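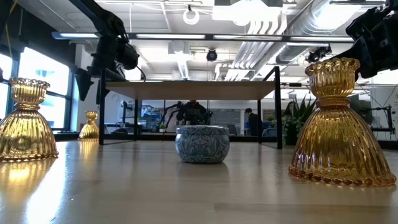

I'm looking for a Saturday-type person, except the hours are all over the place, so let me explain. I run Grandano, a second-hand homeware shop on the harbour side of Trorkport, and from July I need someone for 20 hours a week. Mostly glass and china, a bit of linen, and far too many teapots (my fault, I can't walk past one).

You'd be unpacking house clearance boxes, washing things, pricing them, putting them out and chatting to whoever comes in. Mornings start at half past eight and I try to have everyone gone by five. Some weeks it's quiet and you'll get through a whole crate of saucers. Other weeks a coach turns up and you won't sit down once!
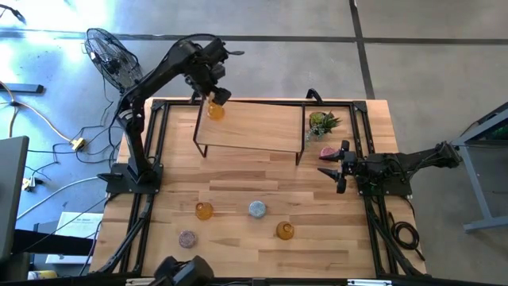 Anjana Amarasinghe says the washing up is the bit that surprised her most, and that you should bring hand cream and shoes you don't mind getting splashed. She also says the pricing took her a good month to get the hang of, so please don't be put off if you can't tell pressed glass from cut glass. I'll teach you. I learnt from library books and a lot of mistakes.

What I do need is someone careful, who can lift a fairly heavy box and isn't shy on the phone. We rent a second room in the old Skalska building for storage — there are stairs, and no lift, so think about that before you apply. Driving would be handy but it isn't a must.
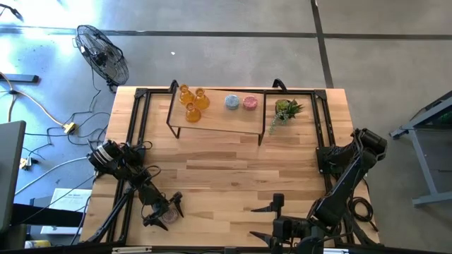 Pay is 1075 a month before tax, with paid holiday on top, and you get first pick of anything chipped. The 82 bus stops by the door, or there's free parking behind Stougaard the baker's after nine.

To apply, write me a letter or an email, 100 words or so is plenty. Tell me what you've been doing lately and which mornings you can't manage. No CV needed, though I'll read it if you send one. Or just come in and ask for me at the till, any time before noon.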